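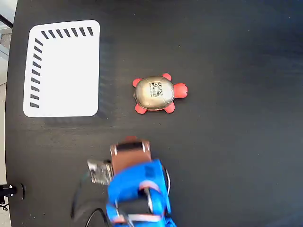 Skurkulcombe Sourdough Log

Welcome! This is a plain text dataset of home sourdough bakes, one row per loaf, and I'm so happy to finally have it in a shape other people can use. It covers 293 loaves baked in one kitchen in Skurkulcombe, with the good ones, the flat ones and the one I forgot in the fridge until it smelled like nail polish.

What's in it

loaves.csv has one row per loaf: flour mix, water, salt, starter, times, temperatures and scores.
feedings.csv is the starter diary, so you can match any loaf to the feeding before it.
flours.csv lists each bag of flour by a short code, with the protein number from the label.
notes.txt holds my kitchen notes, typed up with the spelling mostly fixed.

All weights are in grams and all temperatures are in Fahrenheit. Times use the 24-hour clock. An empty cell means I didn't write it down, and a zero means zero (a few early loaves really did have no salt, sorry to everyone who ate them).

How the scores work

Each loaf gets a crumb score and a crust score from 1 to 5. I scored after the loaf had cooled and before I looked at the recipe row. Taste has no score, but there are plenty of opinions about it in notes.txt!

My favorite part

The cold proof columns! 190 of the loaves went into the fridge overnight, and it's great fun to sort those by hours and read the notes side by side. Rye is in there too: 63 loaves have at least a little, mostly the Grumiria whole rye, which makes the starter go wild.

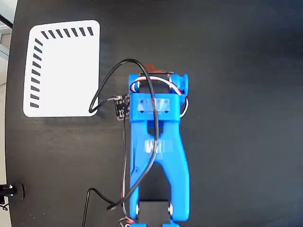 Tabletop with blue arm, from above.

Known problems

The oven thermometer was replaced partway through. Rows from before the swap have old_probe set to yes, and I wouldn't compare their oven temperatures with later ones.
Flour code W2 covers two different bags of Wendt bread flour. I can't tell them apart anymore.
43 rows have no dough temperature.
Summer loaves are thin on the ground, as the kitchen gets too hot for me to want the oven on.

Getting started

Open loaves.csv in any spreadsheet and filter on flour_code first. Loaf numbers never change between versions, so it's safe to use them in your own notes.

License and changes

Use it for anything you like, with a mention of the log's name. The March update added the flour table and fixed the feeding times that had slipped by an hour. If you bake from one of these rows, please open an issue and tell me how it came out. I'd love to read it!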